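The band that turned up early

By the time the doors open at Meltisstead village hall, Kilura have already been playing for an hour. There are four of them, they do 1950s and early 60s dance numbers, and they like to warm up in the car park while people are still carrying in the trifles. I went along in April expecting a pleasant evening out. I came home with sore feet and a ringing in my ears, grinning like a child!

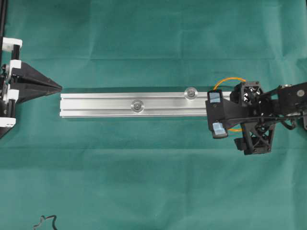 Waraporn Wiriya told me she had booked them for her parents' anniversary after hearing them once, through a wall, at somebody else's wedding. Her dad hadn't danced in years, she said, and he was up before the end of the second song and wouldn't give the floor back.

It is easy to see why. The singer, Polishchuk (everyone uses the surname, even the drummer), has a big, warm voice and a lovely habit of learning the names of the front tables before the first set. The double bass is older than anyone in the room. And they play requests, proper ones, scribbled on napkins and passed up between numbers, with a quick huddle to agree the key and then off they go.
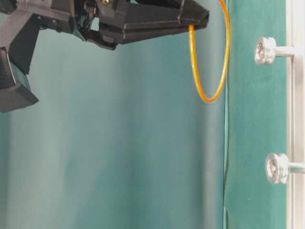 How far ahead do you need to book them? For a summer date, 8 months is sensible, though winter evenings often come free with much less notice.

They play two sets with a break for food, and the break matters more than you might think. Kilura wander round with their plates and chat, and by the second set the whole room feels as if it knows them.
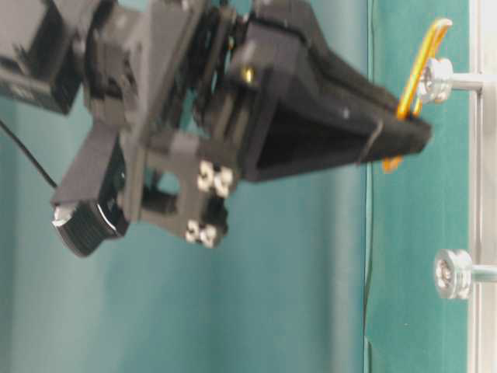 After the break they tend to slow things down for a while, three or four ballads, before the last mad half hour when the shoes come off. Next up is the big one, the Flinberg ballroom, which holds 1,065 and has a sprung floor that Polishchuk has wanted to sing over since school. I've got my ticket, and I'm bringing flat shoes this time.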